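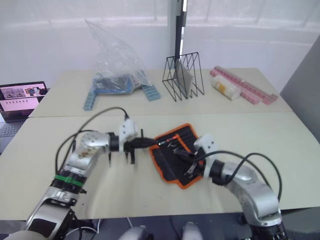 How to get into Ultstead Festival without losing your first afternoon

Doing this fast, gates open soon. Updated July 22, 2026.

1. Register the wristband at home. Code is on the back of the tag, 12 digits. Use the same email you bought with or it wont match.

2. Load money before you go. Signal at the Selley gate is bad once the crowd shows up. Minimum top-up is $12, and refunds take forever, so don't go nuts.

3. Pick a gate. Selley for day tickets, Stefanou for camping. Wrong one = long walk back around the fence with all your stuff.

4. Bag check. One small bag each. Sealed water ok, cans no, glass no. Empty your pockets into the bag while you're still in line.

5. Lockers. Only 200 of them, next to the Molix stage. Go there first — before food, before merch, before anything. Bring your own padlock if you have one, they charge for theirs.

6. Set times. Screenshot them. The app logs you out at teh worst moment.

7. Earplugs. The bass at Molix hit 105 on my phone meter last year, standing by the sound desk. Foam ones are fine.

8. Getting out. Shuttles from Stefanou gate only. Leave before the last song or wait an hour — your call.

Lost band? Info tent, photo ID plus order number. Mine ended in 1249 and they still asked for the whole thing, so have the email open.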